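The pen in the drawer

Every August the laptop makers discover creativity. Istus has a new convertible out, the Paredes, and the big news is that it comes with a stylus. Last year's model came with a stylus too, but this one is a slightly darker gray.

I have owned 4 convertibles. I have folded them flat, stood them up like tents and, once, on a train to Indcombe, drawn a rather poor horse. After that the pens went into a drawer with the spare keys and the takeout menus. I suspect most drawers look like mine.

My complaint is with the price of the fold. Take away the hinge and the touch screen, and a machine like the Paredes could lose a good 100 dollars, or keep the price and gain a battery that lasts through a long meeting. Instead we pay for a trick we perform in the store, for the salesperson, who has seen it before. 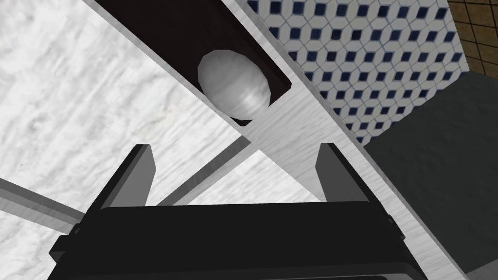

A simulated gripper and a marble countertop, rendered on a computer.

The people who do need a pen know who they are. Illustrators need one. So do math teachers, and anyone who has to sign 50 forms before lunch. They'd be better served by a proper tablet with a screen that doesn't wobble when you lean on it, and plenty of them already have one. What's left is the rest of us, typing email on a keyboard made thinner so that it can be bent backward, which we never do.

Prultlow, to its credit, still sells a plain laptop. It opens and it closes. The lid stops at a sensible angle and stays there.
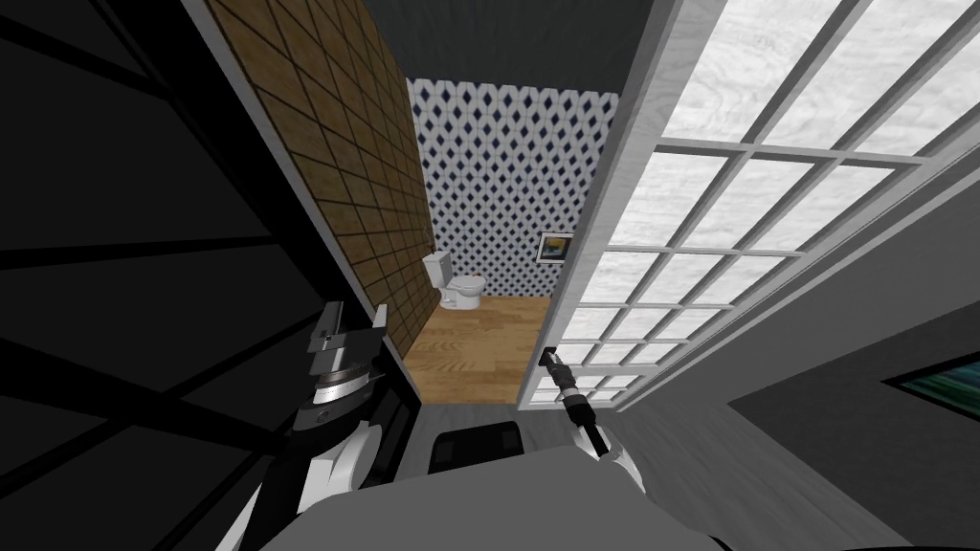
It also has a real headphone jack, a memory slot you can reach with an ordinary screwdriver, and a trackpad that doesn't mistake my thumb for an instruction. The reviews call it "conservative," as if it had opinions on taxes. I call it a laptop — a word that used to be enough.

I don't expect Istus to listen. A hinge looks wonderful on a stage, and a memory slot doesn't. But if you're about to spend 2,000 dollars on a computer that turns into a tent, open your drawer first and see how many pens are in it.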